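FOR IMMEDIATE RELEASE
December 31, 2022

Katdale Observatory Finds Signs of a Dusty Ring Around a Faint White Dwarf

Katdale Observatory today announced that its survey team has found signs of a ring of dust circling a faint white dwarf, the small, dense core left behind when a star like the Sun runs out of fuel. The star, listed in the observatory's catalog as Pikano 7, had been thought to have nothing around it.

The finding comes from the Lysenko Survey, a long-running search for changes in the light of old stars. The survey team first noticed in June that Pikano 7 was giving off more infrared light than a bare star of its temperature should. Follow-up observations showed the same extra glow.

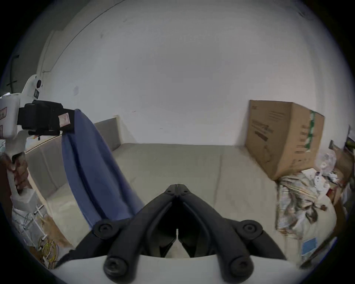

A blue cloth hangs from a hand-held gripper.

Dust that close to a white dwarf usually comes from asteroids or other rocky bodies that wandered too near and were pulled apart by the star's gravity. The pieces grind against each other and spread out along the orbit. Starlight warms the dust, and the dust gives that energy back as infrared light.

The team also found traces of calcium and magnesium in the star's outer layers. Heavy elements sink quickly in a white dwarf, so their presence points to material that fell in fairly recently or is still falling in now.
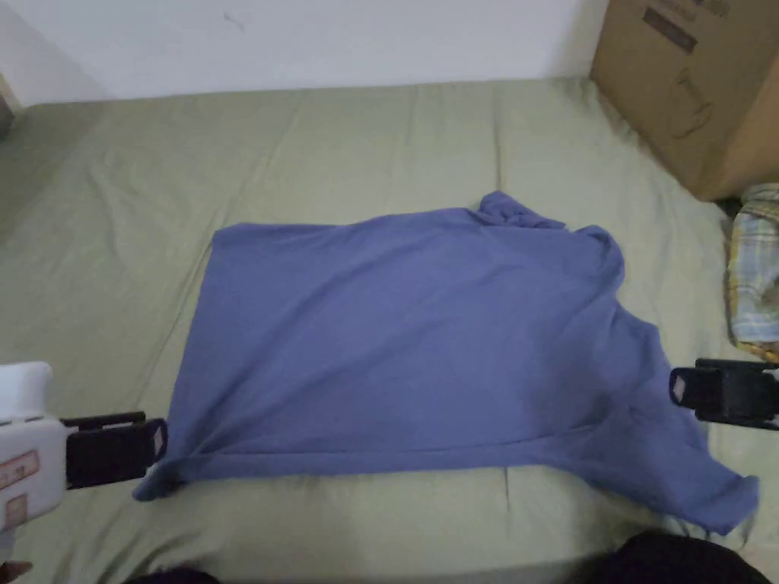

Brightness measurements suggest that the ring is uneven. The infrared signal rose and fell during the observing season, while the visible light from the star stayed steady. One explanation is a clump of fresh debris that has not yet spread out. Another is that the ring is tilted and slowly changing its angle as seen from Earth. The current data cannot settle the question.

The survey used two instruments for the work: a camera that records infrared light and a spectrograph that splits starlight into its separate colors. Each set of measurements was processed twice, using separate software, before the results were compared. A nearby background galaxy was considered as a possible source of the extra light and ruled out after the team took sharper images of that part of the sky.

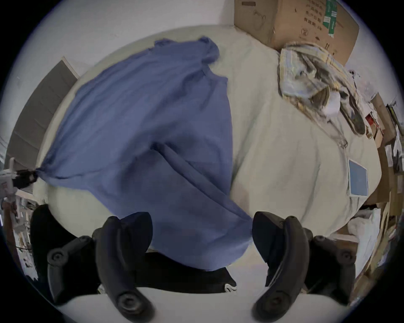
Pikano 7 is too faint to be seen with the naked eye or with most backyard telescopes. It will be out of view behind the Sun for part of the coming year, and observations will resume when it returns to the night sky. The team plans to follow it for five years to find out whether the changes in the ring repeat.

A paper describing the results has been submitted for peer review. The processed measurements will be placed in the observatory's public archive once the paper has been accepted. Raw data will follow after a final calibration check.

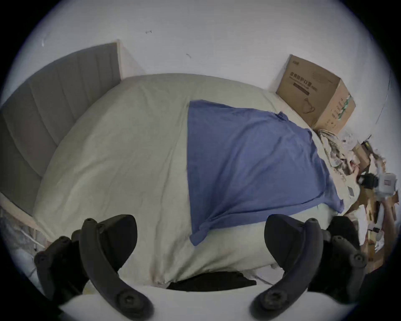

Could there still be planets around Pikano 7?

It is possible, but none have been detected. A planet farther out could have pushed the rocky bodies toward the star, and the team will look for signs of one in the new observations.

About Katdale Observatory
Katdale Observatory studies the late stages in the lives of stars. It operates the Lysenko Survey and keeps a public archive of its observations. Media requests may be sent to the observatory's press office.

###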